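novembre, 21 h 40
par Symonenko

Re: [table-et-linge] Sets tissés pour la salle du fond

Je réponds dans le désordre, j'ai lu tout le fil d'une traite.

> On pourrait prendre les sets tissés de chez Virkero pour
> toutes les tables. Un coup d'éponge et c'est réglé,
> ça protège le bois et ça habille. Il en faudrait 60,
> ils les vendent par lots de 30.

« Un coup d'éponge et c'est réglé », je demande à voir. C'est exactement ce qu'on nous avait dit des précédents, et ils ont fini dans le carton de la réserve, gondolés, avec des auréoles d'huile que ni le savon noir ni la lessive n'ont fait partir. Une maille ajourée, ça laisse passer la sauce. On soulève le set à la fin du repas et la tache est dessous, sur le bois.

J'en ai quand même posé un chez moi, sur la table en bois clair, en biais pour voir les rayures : une bande blanc cassé, une bande brun rosé, et ainsi de suite. Avec le bol blanc à filet noir, je reconnais que ce n'est pas laid. Le rose reste éteint, il ne se bat pas avec le veinage.
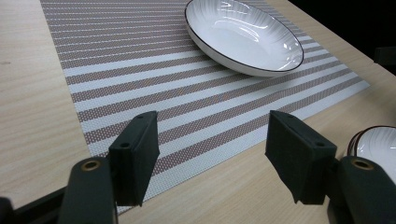
À Wovton ils ont les mêmes depuis deux hivers et ils ne jurent que par ça, à condition de les rincer tout de suite et de les ranger à plat, jamais roulés. Les bords n'auraient pas bougé.

Soit. Mais qui va rincer 60 sets tout de suite, chez nous, après un service à Stutham ? On n'arrive déjà pas à faire sécher les torchons — et pour les ranger à plat, il faudrait une étagère qu'on n'a pas.

Autre chose, le prix. 719 euros le tout, port compris, pour des rectangles de fil plastifié, je trouve ça raide. À ce tarif, je préférerais qu'on fasse huiler les plateaux et qu'on mange à même le bois.

Je propose qu'on en commande un seul lot et qu'on le teste sur les tables près de la fenêtre jusqu'au printemps. Si au dégel ils sont encore plats, je voterai pour le reste. Et quelqu'un peut-il me dire s'ils passent en machine à 30 ? La fiche n'en dit rien.

S.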